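Home | Visits | Clubs | Contact

Posted in September by Fletcher Whitelaw

Open day at the Tritby robotics club

I got to Tritby just after 10 a.m. and signed in behind a school group of 18. The student projects were upstairs, past the vending machines. Shahram Ghorbani runs the club and took us through the manipulation project first – cubes, a sponge and a stapler on a table, with a work area marked out in clear tape.

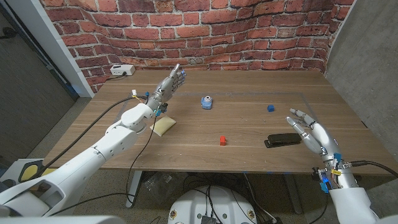
The club has five students on this one. Shona Pomare wrote most of the hand control code and said each practice session lasts 60 minutes. They plan to enter the Bruter contest next spring. Entry costs $185, and they are still raising it.

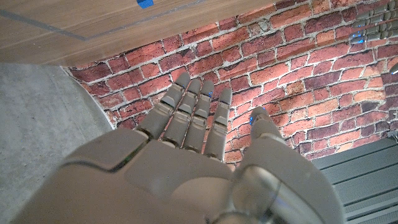

One of the hands, with the brick-patterned wall behind.

Lunch was sandwiches in the lobby. Parking is free after noon.

Last updated: September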